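Avaliação do pacote de simulação Briltmont para manipulação com dois braços

A convite da Prultska, distribuidora do produto para a Península Ibérica, procedi à avaliação do pacote Briltmont, destinado ao ensaio de robôs de dois braços em ambiente virtual. A licença anual de posto único é proposta por 1487 euros, acrescidos de 229 euros caso se pretenda o módulo de cenários de cozinha. Os ensaios decorreram em Cáceres, nas instalações onde exerço funções, com a versão 17 do programa.
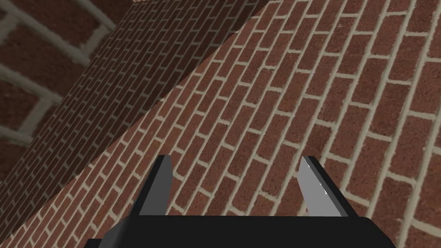 Página alterada pela última vez em 28 de novembro de 2019

A instalação não suscitou dificuldades de maior. O manual, traduzido do inglês, apresenta lacunas no capítulo relativo às câmaras, pelo que foi necessário recorrer ao apoio técnico. A resposta, assinada por Yaneth Cabrera, chegou no dia seguinte e esclareceu o essencial. Os cenários abrem com paredes de tijolo, cuja textura se repete de modo percetível; para quem pretenda treinar sistemas de visão, recomenda-se a substituição dos materiais predefinidos. 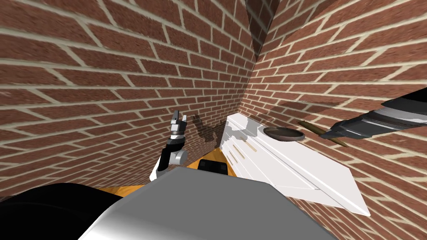 O comando dos braços é independente e a interface permite gravar as trajetórias de cada um em ficheiros separados. Considero esta opção acertada, embora obrigue a sincronizar manualmente os registos quando se trabalha com ambos. O cálculo dos contactos pode ser ajustado em três níveis de precisão. No nível mais elevado, a lentidão torna-se incómoda em computadores de gama média.

As vistas próximas da pinça merecem referência própria. A geometria dos dedos é simples e algumas arestas careceriam de melhor acabamento.

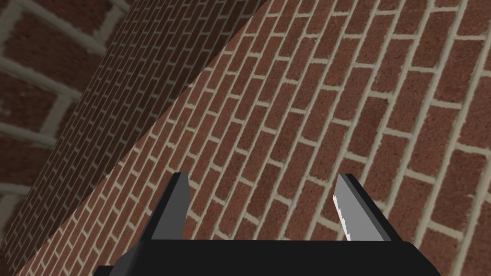 Pinça aberta diante da parede de tijolo; no dedo direito, uma faixa branca serrilhada.

Em julho tive ocasião de experimentar o programa concorrente, da Turkow, cujo preço ronda os 2000 euros. A sua biblioteca de objetos é mais extensa, mas a exportação de imagens exige um complemento pago. No Briltmont, essa função está incluída na licença de base. 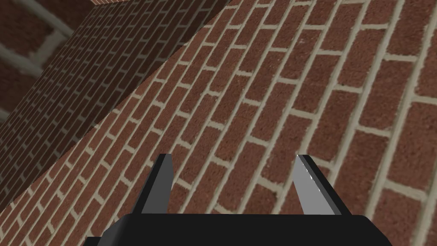 Vista da pinça, com os dois dedos afastados e sem objeto entre eles.

Atendendo ao exposto, emiti parecer favorável à aquisição de um posto, com o módulo de cozinha. Ficou por verificar a compatibilidade com os comandos físicos de que dispomos, matéria sobre a qual aguardo informação escrita do distribuidor.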